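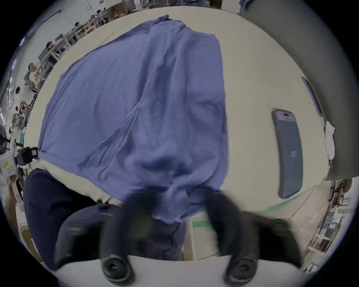 Can a Machine Fold the Laundry Yet?
Project report, Robotics and Society unit
Eylül Akbulut

1. Background

My question for this project was whether machines are ready to do household chores, and I chose laundry as the test case. In my family it is the chore with the most arguments. A dishwasher is already in many homes, but after the dryer stops, everything is still done by hand.

I read the public material of two companies, Sinetti and Hodia. Sinetti sells a folding cabinet to commercial laundries. It works well with flat towels of one size – the operator must clip each towel at the entrance, so a part of the labour remains. Hodia promises a home model but gives no date for it.

2. Why cloth is difficult

A cup keeps its shape when it is picked up. A shirt does not. After every grasp the machine has to find the corners, the hem and the sleeves again, and some of them can be hidden under other layers. The training set I studied, called Prodden, has 2,567 short recordings of cloth handling. People make the movements with a gripper held in the hand, and a robot arm learns from these recordings later.

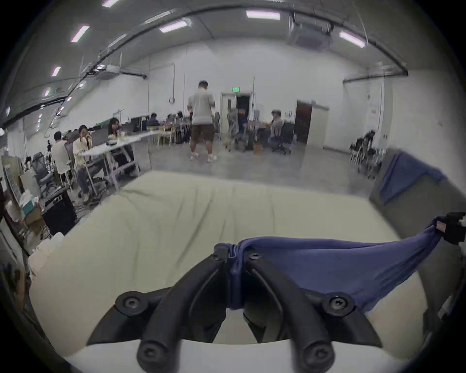 Figure 2. Blue cloth gathered between the gripper fingers at one end and spread out to the right.

3. Results

I compared the reported results for the Gallardo arm with my own folding at the kitchen table. In 100 attempts with a plain T-shirt, the arm needed a person to help in most of the long-sleeve cases and in fewer of the short-sleeve ones. I needed no help, but I must admit that my folds were not always straight. Colour seemed to matter less than I expected. Thin fabric was the main problem, as the fingers often took two layers together.

4. Discussion

My answer is "partly". For towels in a shop-floor laundry, yes. For a mixed basket at home, not yet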